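Tulham robot cell back in service after finger change

5th July

14 shares | 3 comments

The flower-handling cell at the Tulham workshop is running again after a two-day stop to replace worn gripper fingers and reset the wrist camera.

Erngate, which looks after the cell, said the old fingers had logged 3487 open-and-close cycles since they were fitted in November. The pads had rounded at the inner corners, and thin stems were slipping out during the lift.

The new pair is black and squared-off like the last set, but the mounting screws are a size larger. The old ones had worked loose twice. Technicians checked that both fingers met evenly along their length, then opened them to full width and set that as the start position for every run.

The wrist camera was next. It had shifted slightly on its bracket, enough to put the pick point off to one side. The bracket was cleaned and tightened, and the camera was calibrated again with a printed target laid on the white table. The target has to come off before a run starts - a step that now has its own line on the checklist.

Erngate also changed how the cell is tested after a repair. The arm used to close on a foam block. It now works with artificial hydrangeas and loose greenery, with the basket at the far end of the table and the fingers wide open on the approach.

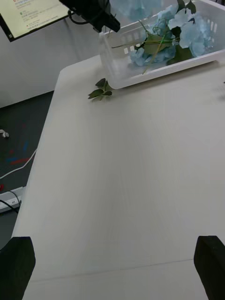
A loose sprig of leaves is harder to pick up than a full bloom because it lies flat, and the fingers have to come down close to the table without touching it. The clearance was raised slightly after the first test runs. The cell then completed 70 picks in a row without a stop.

The next finger check is due at 827 cycles, much earlier than before. Hidarbridge, which has the same type of cell, will move to the shorter interval as well.

Comments (3)

stemcutter
We had the same slipping on ours. New pads fixed it for a month, then it was the bracket.

man_at_bench4
Did they put threadlocker on the bigger screws? The article doesn't say.

pinegrove
Good to see the checklist getting updated. Ours still has steps for a camera we took out.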